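Opinion: The fingertip budget

The folding cell at Stallham runs 12 hours and gets 5 minutes of care. Management calls that lean. I call it a bet, and a poor one — the new pads sit in a drawer until a shift goes bad.

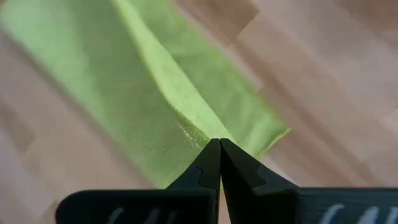

Fingertip alignment should be checked before the first cycle, every day. Tips that meet squarely can take hold of a doubled microfiber cloth right at the end of its fold. I doubt the 500-cycle interval copied from Bevville suits fuzzy fabric like that.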